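How to wax a cotton tablecloth at home

You need a cotton cloth, 90 grams of beeswax pellets, an old brush and baking paper. I buy my pellets from Guven, but any clean wax is good.

Wash the cloth without softener and iron it very well. Melt the wax slowly in a bowl over hot water. It becomes liquid at 63 degrees, so please do not boil it.

Lay the cloth on baking paper and brush the wax thinly, from the middle to the sides. Cover with a second paper and iron on medium heat — the wax must go into the threads. White spots mean too much wax in one place. Iron them again with fresh paper.

Hang the cloth for one night. Mine from January still repels water, but I never put hot pots on it.

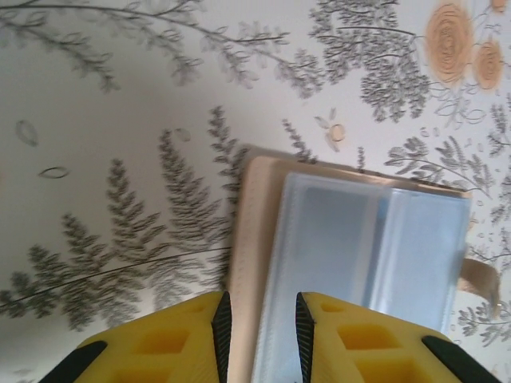
Plant drawings on a pale cream ground, with a tan box and a light blue container.

To clean, wipe with cold water and a little soap.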